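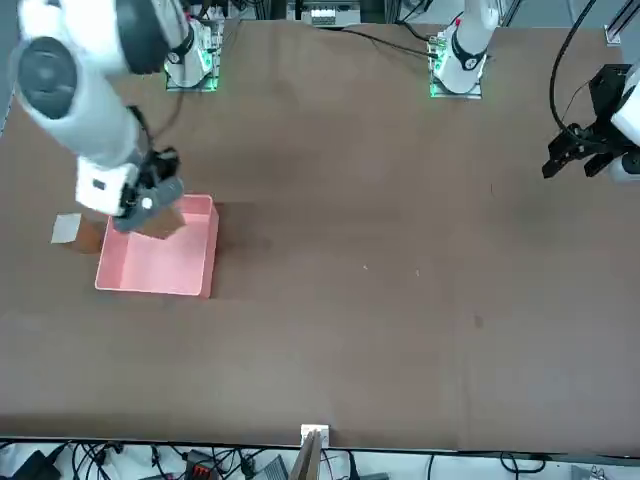 Figure 2. Pink plastic bin and brown cardboard box on the tabletop.

3.2 Packaging waste in small shared offices

We looked at what offices do with cardboard after the mail is opened. Most earlier work (Urkov; Nyamweya) is on households, and the few office studies are on big buildings with a paid cleaning crew. Small offices are different. No crew, one kitchen, one bin that everybody hopes someone else will empty.

Sample: 15 offices in Kestmont, 6 in Laltis. All of them share a floor with at least one other tenant. Each office kept a sheet next to the bin for 40 days, starting 15 January 2022. People wrote down what went in, whether it was folded flat, and their desk area. Names were left off. Two offices in Laltis stopped early and are left out of the tables but kept in the interview notes.

Boxes were the main problem in both towns. Small open bins (Figure 2) fill up fast when a box goes in whole, and after that people leave things on the nearest table. Flattening helped but was uneven. Offices with a knife or scissors kept by the bin flattened more often than offices where the tools were in a drawer somewhere. Signs made little difference. One office had three signs, all ignored, by there own account.

Pickup day mattered more than we expected. In Kestmont the recycling truck comes early in the morning and tenants who get in late miss it, so cardboard sits over to the next round. Laltis has a drop-off point instead. Longer walk, fewer missed pickups. We did not measure the walk and probably should have.

Limits. The sheets are self-reported and people forget. January is also a heavy month for returns and late gifts, so box counts may run high. Coding was done by one person (Leidy Salazar) with a second pass on the unclear entries only. Food-stained card was coded as trash in Kestmont and as "other" in Laltis, wich makes that row hard to compare across towns. See the notes under the table for how we handled it.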